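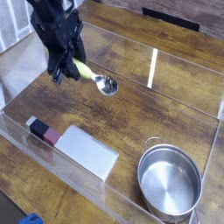

Une cuillère à manche vert-jaune, tenue au-dessus de la table

Rapport de projet – option Écritures sérielles

Quand il a fallu choisir un sujet pour le projet, j'ai tout de suite dit : je veux faire un pilote de série ! Je pensais à un feuilleton familial, dans une petite station thermale que j'ai appelée Montes, avec un hôtel en faillite (l'Edgate) et deux sœurs qui ne se parlent plus. Le titre de travail, c'était « Vedach », le nom de la source. Il est resté.

J'ai commencé en juillet, toute seule, par regarder des pilotes. J'en ai vu 24, carnet sur les genoux, en notant à quelle minute arrive le premier vrai conflit. Mon tableau est en annexe, il est un peu brouillon (désolée pour les abréviations) mais on y voit que les séries que j'aime le plus prennent leur temps, et que celles que j'ai arrêtées en route ouvrent presque toutes sur un flash-forward. Je déteste les flash-forwards. Ma première version en avait un, évidemment.

Cette version faisait presque 100 pages. Pour un épisode de 52 minutes, c'est absurde, et en lecture à voix haute au foyer Cludau on a calé bien avant la fin. J'ai donc coupé le maire, l'incendie, l'histoire d'amour avec le kiné – je l'aimais bien, le kiné – et j'ai gardé les sœurs, l'hôtel et la lettre de la banque. La scène que je préfère, c'est le petit déjeuner : elles se disputent pour savoir qui a déplacé les confitures, et on comprend tout le reste.

Le tournage de la scène test a pris 2 jours. Le son est mauvais dans le couloir, j'ai perdu du temps sur les raccords de lumière, et au montage j'ai raccourci tous les silences avant de les remettre un par un. Sur les 30 questionnaires distribués après la projection, beaucoup disent que la cadette est plus attachante que l'aînée. Ça m'embête, je voulais l'inverse !

Pour la suite, je réécris l'acte 3 et je donne à l'aînée une scène seule, dans la buanderie de l'hôtel. Version rendue le 14 sept. 2018, annexes comprises.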